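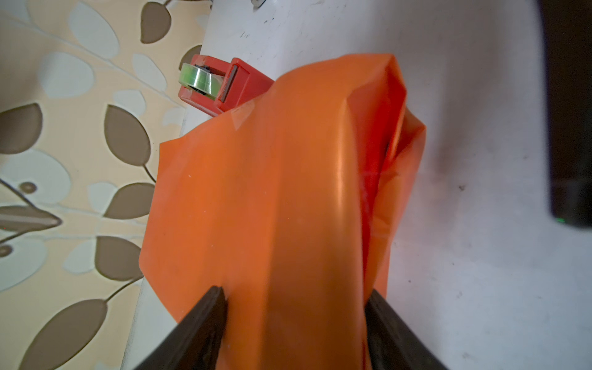 Fig. 5.1 Wrist camera view: orange bag gripped near its lower end.

5. Picking up bags and other soft items

This section covers bags, pouches and loose wrapping picked up with the Brema two-finger gripper. Boxes, tubs and bottles are covered in section 4. The arm must already be mounted and the wrist camera set up as in section 3.

5.1 Before you start

You will need:
The Brema gripper with the standard fingers fitted
The hand controller
The bag you want to teach
A clear working area of at least 300 mm on each side of the bag

Maximum weight for a soft item, contents included, is 140 g. Heavier bags need the Radeck wide fingers, sold separately.

CAUTION: Keep hands, sleeves and cables away from the fingers whenever the arm is powered. The fingers can close without a sound.

NOTE: Glossy film can throw a bright streak into the camera view. If the preview shows large white patches, turn the lamp or move the bag before you teach the grip. Changing the camera exposure will also affect your saved grips for other items.

5.2 Teaching the grip

1. Switch on the arm and wait for the steady light on the base.
2. On the controller, choose Items, then New, then Soft.
3. Place the bag in the working area. It does not have to stand upright.
4. Open the fingers fully.
5. Lower the arm by hand until the fingertips are on either side of the part you want to hold. For a bag with an open top, choose a place well away from the opening.
6. Check the preview. You should see both fingers, one coming in from each side. If only one is visible, turn the wrist and try again.
7. Set the closing force to 20 per cent.
8. Press Close. Watch the bag as the fingers meet it.
9. If the bag slides, raise the force one step at a time. Do not go above step 13.
10. Press Save and give the item a name.

Thin film gathers up between the fingers and may end as a twisted column with loose material standing out to one side. The grip is still good if both fingertips press on the bag. Loose material that hangs over a fingertip should be pulled clear with the arm paused.

Stiffer bags with a folded base hold their shape better. Take these at the base, with the fingers across the narrow side. The side folds will close under pressure and the controller may report "item smaller than expected" the first time. Press Accept.

5.3 Lifting and turning

1. Choose the saved item and press Lift test. The arm raises the bag slowly and stops.
2. Wait for the tone.
3. Press Turn. The wrist moves through the set angle and stops again.
4. Look at the preview. A close bag will fill most of the view and may be a little out of focus. The camera does not refocus during a move.
5. Press Lower, or hold Stop to end the test where it is.

CAUTION: Lift test moves the arm above the working area. Check that the gripper cable has enough slack to follow the wrist all the way round. A tight cable can pull out of its socket.

If the bag hides the whole of the preview, the controller cannot judge where the item ends. Turn off Edge check for that item under Items, Advanced. 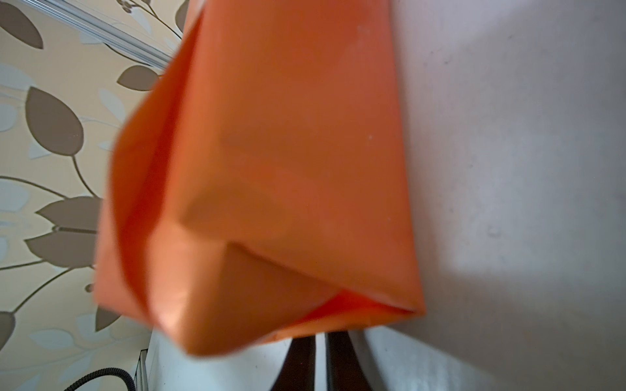
Wanpen Srithong: We have had the kit since May and step 7 gave us trouble. At 20 per cent our paper bags were fine but the film ones crept down a little on every turn. We ended up saving two items, one for each kind of bag, with different forces. It would help if the guide said you can do that. I also couldn't find Edge check until I updated the controller.

Amnuay Suwannarat, Brema support: Yes, save a separate item for each material, even where the bags are the same size. You can copy an existing item with Items, Duplicate and change only the force. Edge check is missing from the first controller software, so update before working through 5.3.

5.4 If something goes wrong

Bag drops during Lift test
Clean the fingertips with a dry cloth, then repeat 5.2 from step 4. If it drops again, take hold lower down or fold the bag once.

Bag tears
Lower the force by two steps. Check the fingertips for nicks and replace the pads if you find any.

Bag will not come free
Press Open twice. Film sometimes clings to the pads. If it stays put, hold Stop until the base light goes out and remove the bag by hand.

Controller shows "no item"
The fingers have closed all the way. This is common with a single layer of film. Gather the bag and teach the grip again.

Saved grips are kept when the power is off. To move them to another arm, see section 8.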